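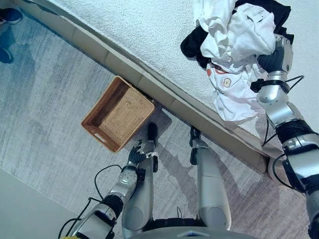 Upholstered bed frames: worth it or dust trap?

Posted by quiltmonkey in Bedroom & Linens, February
27 comments | 7 shares

Okay so we're finally replacing the old metal frame (it squeaks if you so much as think about rolling over) and my husband has fallen hard for the padded kind. Fabric on the headboard, fabric down the sides, the whole marshmallow. The one he wants is the Lefèvre in oatmeal, $537 at the Wurkbridge outlet, down from something silly.

I like how they look. I really do! But I grew up with a plain maple bed you could wipe with a damp rag, and I keep picturing coffee, and our dog, and my own hair after I've put oil in it. We read in bed every single night, so that headboard is going to get leaned on. Has anyone lived with one for more than a year? Does the light fabric go gray? I'd also love to hear if the sides hold up where you sit to put your socks on.

drywallandy wrote:
Had one four years. Never again. The side rail where I sit got shiny, then fuzzy, then just sad. It also eats floor space, with a couple extra inches of padding all the way around, and you find every one of those inches with your shin at 2 a.m. At least with padding it doesn't hurt much, I'll give it that.

My advice is buy wood, buy it used, and spend the money on the mattress.

tealcurtains wrote:
Totally disagree with the above, sorry! We've got the Broven, same idea as the Lefèvre but with a zip-off headboard cover, and it's the best thing in the house. I vacuum it with the brush attachment when I do the floors. The cover goes in the wash cold and hangs over the shower rod overnight. Going back on is a wrestling match, but it comes out looking new.

Reading in bed is the whole reason to get one. My old slatted headboard needed so many pillows stacked up that there was hardly any room left for me.

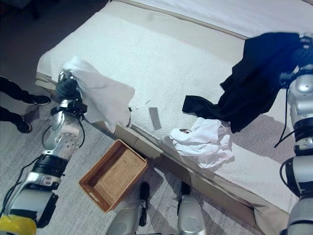 Page 2 of 7

quiltmonkey wrote:
Ooh, zip-off. I didn't know that was a thing. The Lefèvre tag says spot clean only and I asked the guy at the store what that means for an actual spill and he kind of shrugged. Is the Broven a lot more?

tealcurtains wrote:
We paid a hair under 500 but it was a floor model with a scuffed foot. You can't see the foot.

mothballs_inc wrote:
Can I put in a word for the lazy option? Get the fabric bed and throw something washable over the bits that get dirty. I keep a big cotton throw across the end for the dog and an old flat sheet tucked behind the pillows when I've got hair stuff on. Pull them off when company's coming. Mine is cream, and the only stain on it is from a pen.

Also check what's holding up the middle. Ours is a Pritwood and the padding is lovely, but the center leg was plastic and it cracked the first winter. They did mail me a metal one for free once I sent the receipt. Worth turning the display bed sideways, or at least getting down on the floor with your phone light, before you hand over a card.

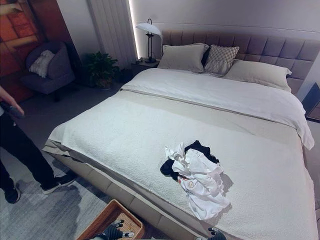

drywallandy wrote:
See, covering up the nice fabric so the nice fabric stays nice is where you lose me. My aunt had plastic on her sofa for my entire childhood. If you have to hide it, you bought the wrong bed.

But agreed on the center leg. That goes for wood ones too. Mine has three legs down the middle and doesn't budge.

mothballs_inc wrote:
A throw isn't plastic, andy. People put throws on beds. It's a whole aisle.

quiltmonkey wrote:
Lol, you two. We went back to Wurkbridge at lunch and I got down on the floor like I was told to. Center leg is steel, two of them. The seams on the corners are a little wavy, though, and one button was already loose on the display. Husband says that's from kids. Leaning toward the Broven if they've got it in a darker color.

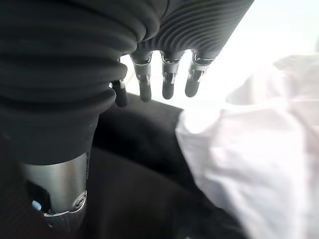
How often should you vacuum a fabric headboard?
Once a month is plenty for most people, and every couple of weeks if a pet sleeps on the bed.

tealcurtains wrote:
Was that from the FAQ sticky? I do mine way more than that, but I have two cats and one of them sleeps ON TOP of the headboard. For the darker color, get the charcoal. The navy shows lint like you wouldn't believe.

quiltmonkey wrote:
Charcoal it is, if they have it. Next question is how to get the old frame down our stairs, which have a turn in the middle, without taking the wall with us

drywallandy wrote:
Take the side rails off first and tape the bolts in a sandwich bag to the headboard. And if you're giving it away, list it tonight, metal frames go fast.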